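15th April

Back on the sourdough crackers, batch 21. I've been putting off writing this up because the last few went sideways and I wanted to be less grumpy about it first. Valdis Uibo left a bag of the Vītola rye on my shelf with a sticky note that just said "coarser!!", so that's what went in. He's right that it's coarser. It also drinks water like crazy, and I had to add two extra splashes before the dough would come together at all (didn't weigh them, sorry, I know, I know).

Starter was the Andier one, fed last night with the plain white and left on top of the fridge. It had a good dome on it by the time I got in and smelled like green apples, maybe a bit of nail polish underneath. I used it anyway. The older Flekora starter is looking sad - gray liquid on top, hardly a bubble - so I poured that off and gave it a big feed. If it's still flat tomorrow I'll dry what's left and start over from the flakes we saved in August.

Rolled everything through the Astus sheeter on setting 3, then docked it by hand with a fork. The left roller is still grabbing. You get a nice even sheet for the first foot or so and then one side comes out ruffled like a lasagna noodle. I trimmed the ruffles and baked them separately, and they were the best thing on the tray!

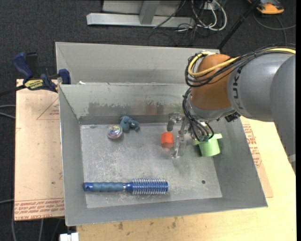
Does the dough need the overnight rest if it's already this stiff? I'd keep it. The piece I rolled right after mixing sprang back so much that I was fighting it the whole way, and it baked up thick in the middle and bendy. The rested half from batch 20 went out flat with no trouble and snapped all the way across.

Bake was 350 on the convection side, rotated at the halfway point, pulled when the edges went the color of a paper bag. Some 2 trays' worth came out good enough to give people. The corner nearest the fan still browns way ahead of the rest, so I've started putting the thicker pieces there, and that sort of evens it out.

Salt: flaky on top is pretty but most of it ends up in the bottom of the tin. Brushing with water first helped a little. Oil helped more, though then they taste like oil, and I'm not sure I want that with the caraway.

For next time - same rye, more water from the start and WEIGH IT, caraway toasted and cracked, seeds pressed in before the last pass through the rollers. Valdis, if you read this, the trimmings are in the blue tin and you can finish them. Please leave me the rest of the rye.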